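Nevodum Community Kitchen, Nanirstead
Progress report to the Perneck Fund, second half of the grant period

Dear Neelam Malhotra,

Thank you for your patience with this report. In your last letter you asked us to write more on the equipment and less on the menus, so I have tried to follow this.

What the grant has paid for so far

The old cupboard doors on the window side are gone and there are open shelves in their place. The second sink was connected in December, two weeks later than we planned, as the first tap delivered to us had the wrong thread. Theophilus Kyei fitted the new one himself and did not charge us for the hours. We have also bought the dish rack, a box of tea towels and a proper bin for food waste. The receipts are with Spyros Sfakianakis, who will send them to you separately together with the bank statement.

The Tuesday-type problem we described before – that people finish eating and all the washing arrives in one moment – is smaller now but it still exists. With 15 people at the table the two sinks are enough. When more come, the drying side becomes slow, and bowls are put on the worktop where we need to prepare the tea.

Crockery

We decided not to buy a matching set. The price was high and many families in the building offered things they did not use any more. We accepted bowls and plates if they had no chips on the rim. It means that nothing stacks very well, and the deep bowls need more room than the flat plates. On the other hand the tables look friendly, and guests have started to choose their favourite pattern. Six plates were broken during the period and we have replaced five of them from the reserve box.

Changes to the way we work

Washing and drying is now a separate task on the rota, with its own name on the sheet. Before, it was joined to serving, and the same persons were on their feet for the whole evening. Antigoni Fragkou wrote a short page of instructions, which hangs next to the sinks. It asks that bowls are put on their side in the rack, that heavy pots go directly to the towel, and that the rack is emptied before the door is locked. The last point is not always followed. We will speak about it again at the next kitchen meeting.

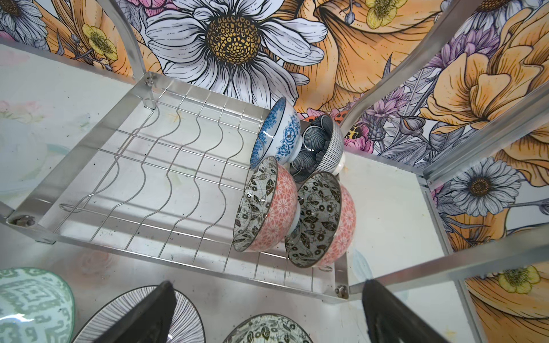 Report and photo: Karim Saber, kitchen coordinator

The rack is stainless steel and the wavy wires are made for plates, but bowls can also lean in them, as the two pink ones and their neighbours do. I was worried at first that it would be too light for daily use. Until now I have no complaint. The white shelf under it has some pink, blue and grey smudges, and we would like to cover it with something that can be wiped easily.

Until the end of the grant

We ask your permission to move the money left from the Tam cupboard order to a second rack and a shelf covering. The total budget stays the same. If you agree, we can order at once and I will report on it in the final letter. You are also very welcome to visit us – we start cooking at 5 and there is always a free chair.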